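Folding black tees so lint doesn't show
Laundry and Closets > Folding

mportela
I have a drawer of black shirts and every one comes out with gray fuzz along the fold. I wash them inside out, cold, and dry on low. By the time they're folded and stacked they look a year older. I fold on the bed. Is it the bed?

haf_m
Probably the bed. A quilt sheds onto anything dark. Fold on a hard top and wipe it first with a damp cloth. I moved to the kitchen counter in July and most of the fuzz stopped.

lindalvaq
Agree on the hard surface. Mine is a terrazzo-look tabletop, white with little gray and brown chips. Black cloth is easy to see against it, so you can line up the edges without turning on every light in the room.

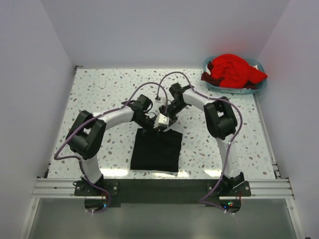 I fold in half lengthwise, sleeves back, then in thirds from the hem. Smooth it with your palm between folds. Keep red towels and fleece in a separate pile, they shed the worst.

Mebrat G
I don't agree that the table matters much. The fuzz is coming from the dryer. Clean the screen every load and take the shirts out after 30 minutes. I fold on my couch in Kenville and have no problem.

haf_m
What's the couch made of?

Mebrat G
Leather. OK, fair.

mportela
Screen was clean, I checked. I did 27 shirts on the dining table tonight and they look better. A few still have fuzz at the collar.

lindalvaq
Lint roller for the collars, before you fold them.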